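October 3, 2022

Back from the open day at Ruteo and my feet hurt. Inese talked me into it. She's been on about the place since June, when her cousin got a job there, and I said I'd go if she paid for parking. She paid for parking.

First there was the talk. A young fellow named Normunds Mägi had slides, and on one of them a graph with no numbers up the side. I asked what the numbers were and he said it was "more of a trend." Then we were let through to the demo in groups of 15, and I ended up at the back behind a tall man who kept saying "remarkable" before anything had happened.

The job was laundry. One light blue top, in a heap, on a black cloth clamped down at the edges.

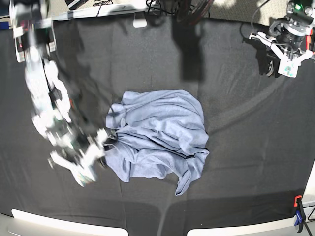

I fold 6 loads a week at the motel in high season and I can tell you a top like that takes me less time than it takes to complain about it. Yesenia Agudelo, who ran our group, was nice and didn't oversell it, I'll give her that. She said cloth is hard for a machine, as it never lands the same way twice. Fair enough. I asked whether it could do a fitted sheet and she laughed, so I suppose that's a no. I asked what one costs as well and was pointed to a brochure.

The brochure says 280 hours of practice, and has a good deal about "the home of tomorrow." Practice at what, it doesn't say. Inese thinks I'm being sour. She kept whispering that it was like watching a toddler get dressed — and she meant it kindly. 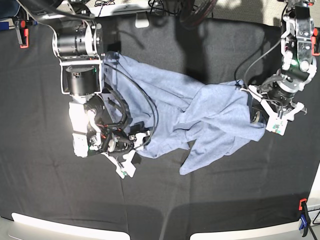 Both arms on the blue top, Ruteo open day.

Tea afterwards was good, proper cups and a lemon slice. A woman by the urn told me 700 people had signed up. I didn't see anything like that many, but maybe they came in the morning.

Inese wants to go again next year. I said ask me after they've done towels. Must ring Helju tomorrow about the spare key.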